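Drying, Washing and Storing Hockey Gear at Home

January
By the Flindska Home Desk
3 min read

Most hockey gear wears out in the bag. A set of youth equipment that is emptied after every skate will usually last until it is outgrown, and can then be handed down. The tips below are for a house with one or two players and a garage or basement, but most of them work in an apartment with a tub.

Empty the bag first

Open the bag as soon as you get home, even after a late game. Everything comes out, including the socks and the tape balls in the end pockets. Stand the bag up with the zipper open and put it somewhere with moving air. If practice is at the Flurkberg rink on Tuesday and the next skate is the following morning, this step matters more than anything else on the page.

Build a drying rack

You can buy a metal gear tree, and the folding one from Prevotden is fine, but a rack made from two-by-fours and dowels costs less and holds more. Cut the upright to 69 inches for an adult set. For a child under ten, 40 inches is enough. Screw it to a wide cross-shaped base so it won't tip when the pants go on.

Drill the dowel holes at a slight upward angle and glue the dowels in. Put the gloves on the top pair, palms out, elbow pads below them and shin guards near the bottom. The helmet goes on the very top. Shoulder pads hang best from a wide coat hanger screwed to the upright. Sand the ends of the dowels or they will catch on the glove linings.
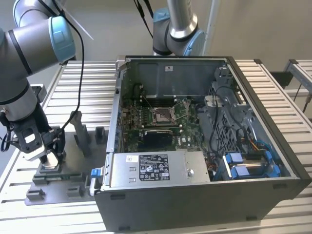
Set a box fan on low and point it at the gloves and skates, which hold the most sweat. Don't use a space heater. Strong heat stiffens leather palms and can loosen the glue in skate boots. If the basement is damp, run a dehumidifier with the door closed and empty the tank in the morning.

Skates

Wipe the blades with a dry towel at the rink and again at home. Pull the insoles out and stand them up separately. Loosen the laces all the way down and pull the tongue forward.

Hard guards are for walking. Store skates in soft covers, and let the covers dry too. Light surface rust can be rubbed off with a fine sharpening stone and a drop of oil, working along the side of the blade and keeping off the edges. Anything deeper should go to the shop. Check the rivets under the boot once a month and look for any that wobble or have turned orange.

Washing pads

Shin guards, elbow pads, shoulder pads and pants can all be washed in a bathtub. Take out any plastic inserts that are meant to be removed. Fill the tub with cool water, add a small scoop of sports detergent and one cup of white vinegar, and push the pads under. Leave them for 33 minutes, turn them over and leave them the same time again. Drain, rinse until the water runs clear, and press the water out with your hands. Wringing breaks the foam.

A front loader will also do the job on a gentle cycle with cold water and low spin. Close every hook-and-loop strap before the load goes in. Skip the fabric softener. Nothing with foam in it goes in the dryer.

Wash pads every month or so in season. Base layers, socks and neck guards get washed after every skate.

Gloves

Gloves are slow to dry, so wash them when there are a few days off. Turn the cuffs back, scrub the palms with a soft brush and mild soap, rinse and hang them fingers up. When the palms dry stiff, work them by hand for a minute. Small holes can be patched with thin leather and waxed thread.

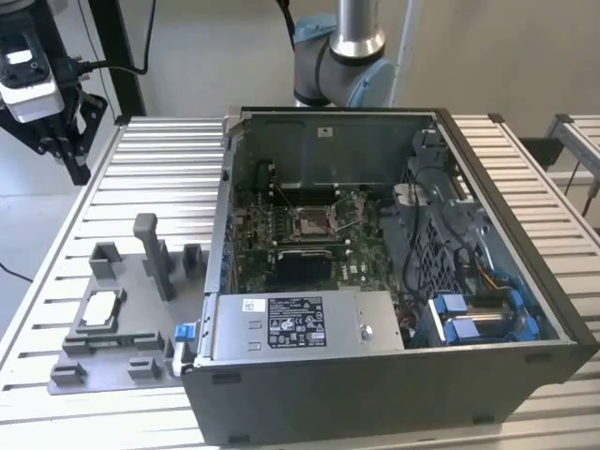 Desktop tower on its side with the side panel off.

Helmets and cages

Use warm water, dish soap and a cloth. Solvents and household sprays can weaken the shell, and so can some stickers, so check the maker's sheet before you put numbers on. Tighten the screws by hand with the right screwdriver. Keep three spare screws and a spare J-clip in a pill bottle in the bag. Partanen Hardware sells the screws loose if you bring an old one to match. A helmet with a crack in it gets replaced.

Sticks and tape

Pull old tape off the blade before it gets soaked through. Residue comes off composite sticks with a little rubbing alcohol on a rag. Store sticks upright or flat on pegs, away from the furnace. When cutting a new stick, wrap the cut line with masking tape, use a fine-tooth hacksaw and wear a dust mask. Sand the end smooth before the plug goes in.

End of season

Wash everything once more and let it dry for several days. Put a thin coat of oil on the skate blades. Write the size on a strip of tape and stick it to each piece, so you know in August what still fits. Store the gear in an open plastic bin or on the rack with an old sheet over it, and leave the bag unzipped.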